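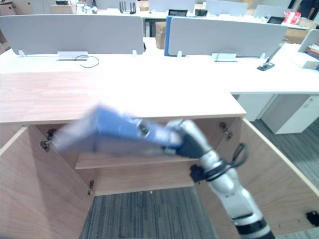

2022-11-17, Ridgeway workshop, arm on the cabinet job

Today I worked on the speed of the placing move. At full speed the arm is fast enough, but the gripper swings a little when the elbow stops. I put the limit down to 20 percent and the swing is almost gone — the cycle is of course longer now.

The cable loop at the elbow still worries me. Vusumuzi wants to move the bracket lower, I would first try a shorter loop. To decide with him before we drill anything.

Cabinet doors: must be opened fully by hand before each start. The program does not check this yet.

Log counter at the end: 1,483 moves since September. Ulla asks for a look at the gripper screws at 4,000, I would do it earlier.

Next: three slow runs with the shelf position saved again.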